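Repair library at Clasmont to open on Tuesday evenings

The household lending library at Clasmont will stay open until 8pm every Tuesday from July, after members said they could not get there during working hours.

The library lends out things that people need only now and then, such as carpet cleaners, wallpaper steamers, sewing machines and long ladders. It has 343 members, and loans cost £5 a week for most items. Until now it has opened only on weekday mornings and for a short time on Saturdays.

Najwa Sleiman, who manages the service, said the late opening had been the most common request in this year's members' survey.

"People were taking a morning off work to borrow a drill," she said. "We have been asked for an evening for a long time and we now have enough staff to do it." 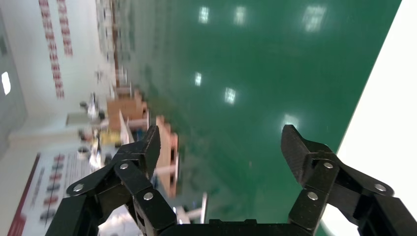
The late session will be run by Kwesi Gyamfi and Impi Sjöberg, who both work at the library already. Borrowers will be able to collect and return items as usual, and there will be a repair desk from 6pm where members can bring in small electrical goods of their own.

Repairs will be free apart from the cost of parts. The desk will take lamps, toasters, kettles, radios and similar items. It will not take microwaves, televisions or anything that runs on gas. Each member may bring one item per visit, and anything that cannot be mended the same evening can be left for up to 10 days.

Mr Gyamfi said most of the faults he saw were simple ones, such as a worn flex, a blown fuse or a switch that had stopped making contact.

"A lot of it takes less time than the drive to the tip," he said. "If we can't mend something we will say so, and you can take it home or we will send it for recycling."

The extra hours are being paid for with a grant from Nutsugah, the property firm, which will cover wages and heating for a year. The library will then decide whether the sessions are busy enough to carry on. Nearly 17 per cent of members did not borrow anything last year, and Ms Sleiman said she hoped some of them would come back.
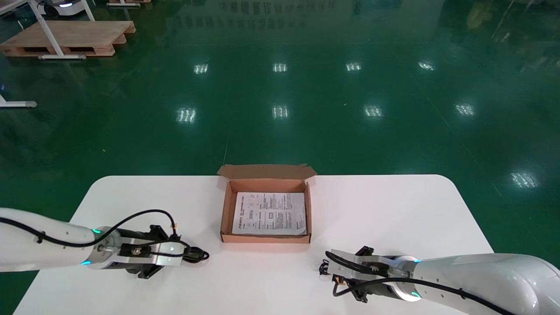 There will also be a change to the way bookings are made. From July, members will be able to reserve an item by telephone or online up to a month ahead. At present they have to ask at the counter, and popular items such as the carpet cleaners are often out when people call in.

Late fees will stay the same. Items must be returned clean and with all their parts, including the instruction booklet if there was one.

Rosângela Lins, who joined two years ago and lives in Tandik Road, said she would use the evening session.

"I finish work at five, so I've only ever been able to go on a Saturday, and there is always a queue," she said. "I've got a sewing machine that needs looking at as well, so I will be bringing that."

Membership is open to anyone over 18 living in the town or the nearby villages. New members should bring proof of address. The Number 5 bus stops outside, and there is free parking at the rear after 6pm.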